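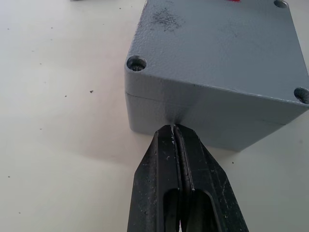 MOSHAM, 10 Jun 2023 - Ambulance station walk-round, vehicles and stores. Done by A Buchanan, comments as I went. Typed up same evening so excuse spelling.

VEHICLE 1 (Bremora conversion, callsign 409)

Tyres and wheel nuts: OK. Nearside rear getting low, still legal, book it in.
Blue lights, front and rear: OK.
Siren: OK, all tones.
Reversing alarm: intermitent. Worked twice, then didn't. Off the road for night shifts until fixed.
Stretcher locks: OK. Stiff on the left catch. Greased.
Stretcher straps: one chest strap frayed at the buckle. Replaced from stores.
Attendant seat belt: FAIL. Doesn't lock when pulled sharply. Seat taped off, do not use. Rear crew to use the forward-facing seat only.

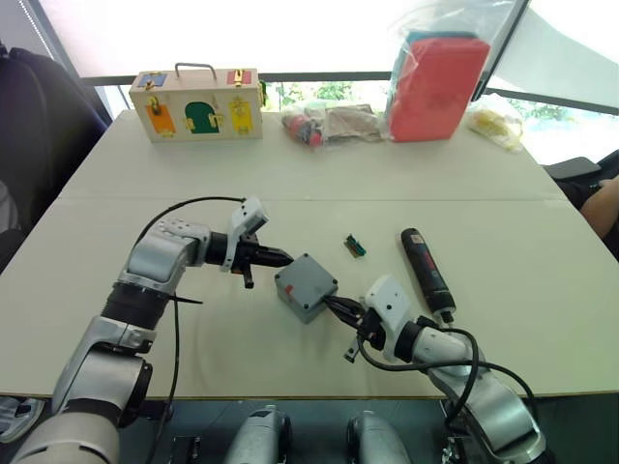
Belt is the one I'm most bothered about. Reported in May by night crew, written in the defect book, page not signed by anyone. Theerawat Bunnag has rung Bremora for a new reel, they say July. Not good enough, asked him to push.

Fire extinguisher, cab: OK, in date.
Fire extinguisher, rear: bracket loose. Tightened.
Oxygen, main: OK, secured.
Oxygen, portable: gauge reads low, swapped out.
Loose kit in saloon: response bag on the floor again. Has to be clipped in before the vehicle moves. Have said this.

VEHICLE 2 (callsign 107)

Tyres and wheel nuts: OK.
Lights: offside side marker out. Bulb changed.
Seat belts, all: OK.
Stretcher locks and straps: OK.
Tail lift: OK, but slow coming up. Last service sticker can't be read, check paperwork.
Suction unit: holds charge. Tubing date missing, replaced anyway.
Sharps bin: over the line. Changed.
Mileage since last brake check: not recorded. Please fill the sheet in!!

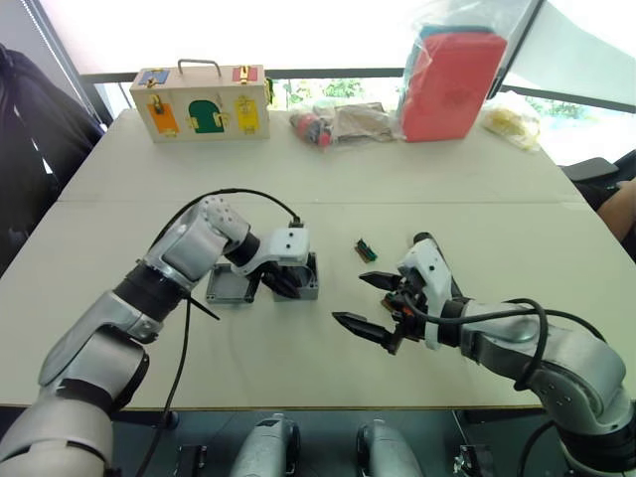

Brake sheet was blank for 409 as well, so not one crew's fault. New pad of sheets now in each cab, clipped to the visor.

GARAGE AND STORES

Exit route: blocked by Kemar delivery pallet. Moved. Needs a proper place.
Floor: oil patch by bay door, granules down.
Hi-vis jackets: 16 on the rail, reflective strips gone on two. Binned those.
Helmets: OK. One chin strap missing.
Extension lead, charging bench: no test label. Taken out of use.
First aid box, mess room: plasters out of date. Yes, in an ambulance station.
Gloves: more than 100 boxes, mostly large. Small and medium nearly out, order from Thongsuk.
Eyewash: OK.

TO DO

Seat belt reel 409 - TB, urgent
Reversing alarm 409 - garage
Tyre 409, nearside rear - garage
Tail lift service record 107 - me
Pallet space - TB to mark out floor
Gloves, chin strap, plasters - me

409 not to go out with anyone in the taped seat, patient's relatives included. Next walk-round July, same list.

AB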